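Can sorters wanted for the December drinks table, Riltdale

Do you have opinions about where a soda can belongs? Have relatives asked you to keep them to yourself? Riltdale may have a spot for you.

Every December we stock the drinks table for the Mullemance winter fair, and every December somebody mixes the orange with the cola and there are words. This year the cans go into clear bins before they go anywhere else.
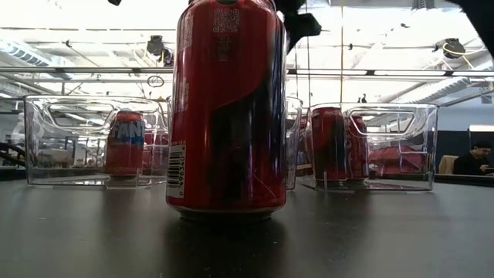
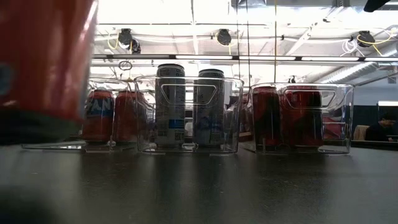

Cans and clear bins on the dark table.

What you'd be doing: picking up cans, reading the label, putting them in the bin with their own kind. Upright, please. There are some 4000 of them, and the bins are small. A shift is 4 hours with a break, during which you may drink something, though most people ask for water by then.

We need people who can stand at a table, tell one red can from another red can, and leave a full bin alone once it's full. Experience in a grocery store is welcome. Experience in management is fine too, but you'll still be sorting.

Pay is $200 for 2 shifts, plus lunch from Tindar.

To apply, send a few lines to the Upadhyay Room desk at Riltdale with the dates you can't do. No résumé needed. We will not read a cover letter about passion.

Last updated: 21/09/2024

Recent listings
Coat check, Mullemance winter fair
Folding chair repair, evenings
Tindar kitchen: dishwasher wanted
Sign painter, must spell

This site uses cookies. By continuing to browse you accept them.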